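Marisol Rivadeneyra has not spoken with her brother on camera for three seasons, and the viewers of *Valderrama* feel the silence. The reality show about the singing family came back in January, and the first episode had only one scene with both of them, at a dinner in Banaleck. They sat at opposite ends of the table.

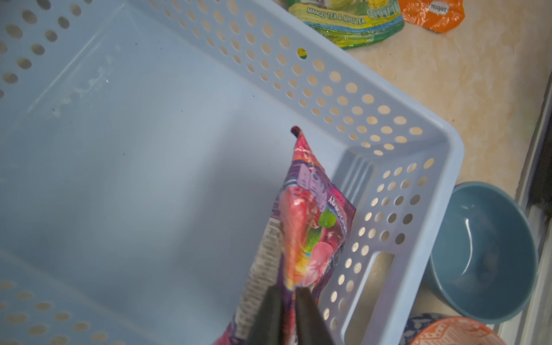
## A song with two owners

The quarrel began with "Flekance", a ballad they wrote together as teenagers. She recorded it alone and sang it at 269 concerts. He says his name was missing from the first 900 copies - she says this was the printer's mistake, and it was corrected in one week.

Their mother still invites both of them every Sunday meal, and usually one comes.

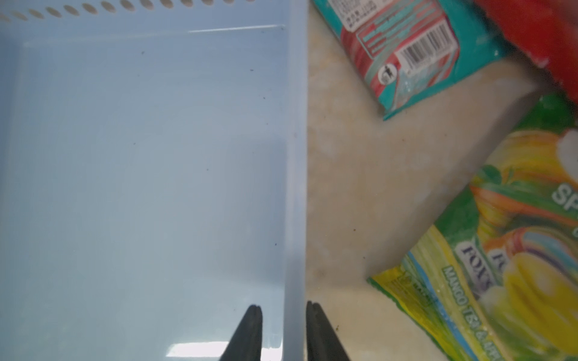

Babak Parsa thinks the two will make peace before the season ends, and that the song should be played at the reunion by both of them or not at all. The reunion will be filmed at the Kineo theater, in front of 200 guests. Marisol has already said yes. Her brother has asked for more time.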